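Nindesis Opens Orders for Ridix Handheld Gripper Kit

Nindesis has opened orders for Ridix, a kit of paired handheld grippers intended for laboratories and small manufacturers that record manual tasks for robot training. Deliveries are scheduled to begin in February.

Each kit contains two grippers, mounting plates, cabling and recording software. An operator holds one gripper in each hand and carries out a task directly, with no robot arm required at the recording stage. The company states that a new operator can complete the introductory course in 90 minutes.

"Our customers asked for equipment that could be set up on an ordinary table and used the same morning," said Gülizar Kocabaş, product manager at Nindesis. "The introductory course uses household items because they are easy to obtain and difficult to handle well."

The course comprises 4 exercises. The footwear exercise is carried out with a pair of slide sandals and a small raised platform on a white board, and the operator works with both grippers. Soft soles and open straps allow several ways of taking hold, and operators are encouraged to vary their approach between recordings.

Frandsen, a distributor of laboratory equipment, will handle sales and repairs. Geert Peeters, who heads its service department, confirmed that replacement fingers and cables will be stocked separately and that the kit carries a warranty of 2 years.

Nindesis has set aside 80 kits for the first round of orders. Teaching institutions may apply for a reduced price through Frandsen, and applications will be reviewed in the order in which they are received. Existing users of the company's earlier Prurnix kit may transfer their software license to Ridix at no charge.

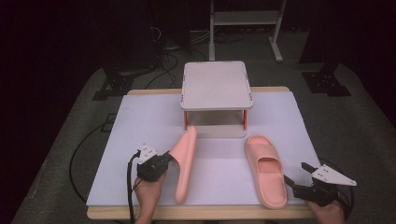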